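July, bench notes
By Marwan Sleiman

Reworked the hide glue batch for the Closcombe chair repairs. Soaked 105 g of dry granules overnight in cold water, drained, heated in the jacketed pot. First draw was stringy. Thinned it twice.
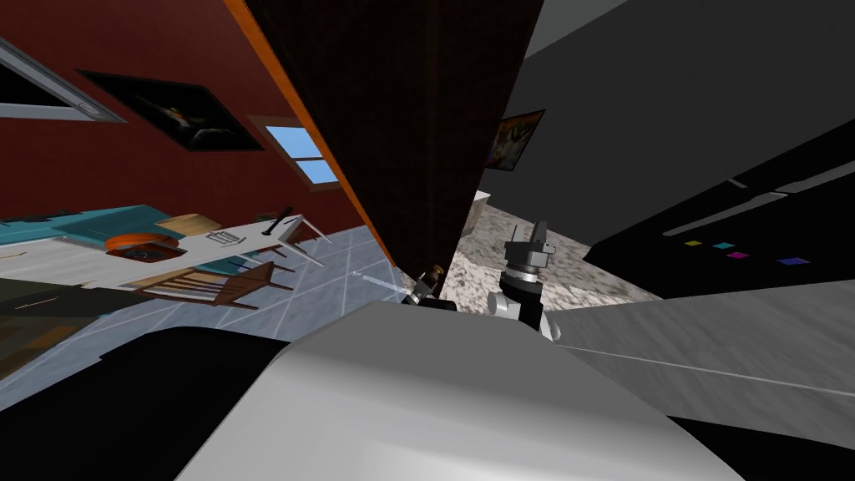
Notebook 4, p. 37

Gel strength on the Draklow sack is marked 400, too quick for anything with more than two joints. Kwame Baidoo wants urea added. I would sooner warm the parts.
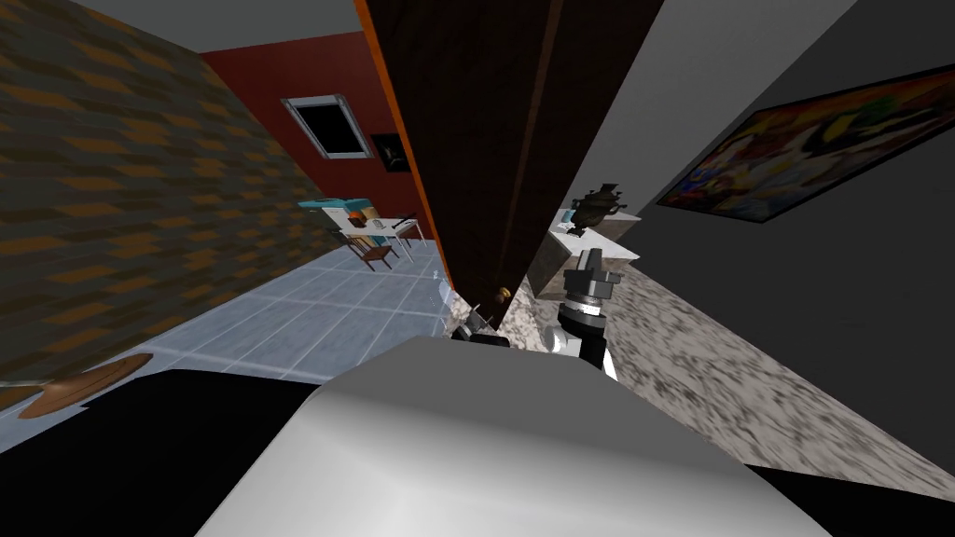 Open time is the limit on every panel job. Test strips at bench temperature skinned over before the clamps were on. A tall door with a narrow edge strip, like the dark brown one with the orange edge, means one long glue line, and the far end gels while the near end is still being brushed. Two people, or the urea. 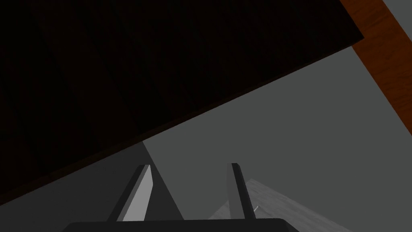 Dark panel, lower edge.

Pot held steady after the thermostat was moved off the lid. Old manual (1960, Owusu pot) says to discard after two reheats -- I have been getting four, with some smell.

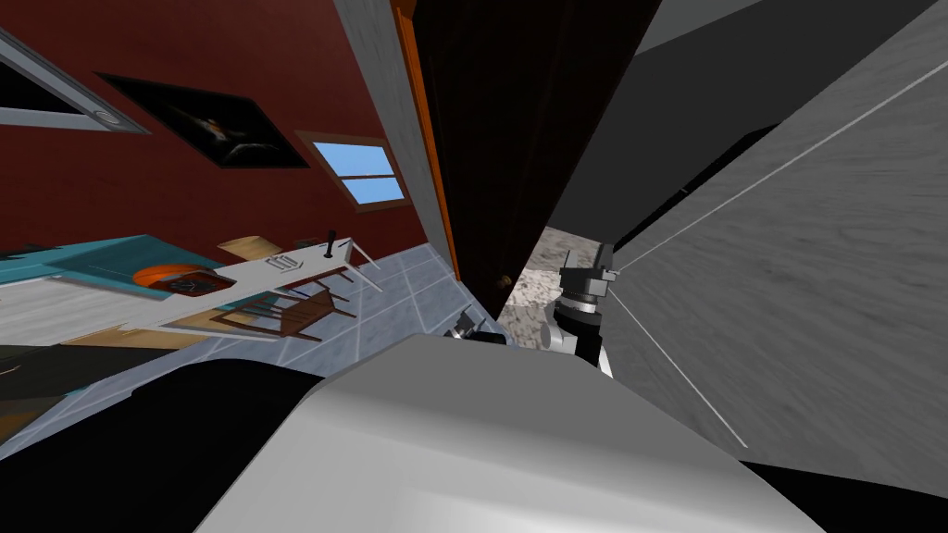 1 min read

Shear blocks: best of the unmodified set broke at 785 lb, mostly wood failure. Urea set still curing. Kwame to break those and log them on the Gekano sheet. Order more granules, lower grade.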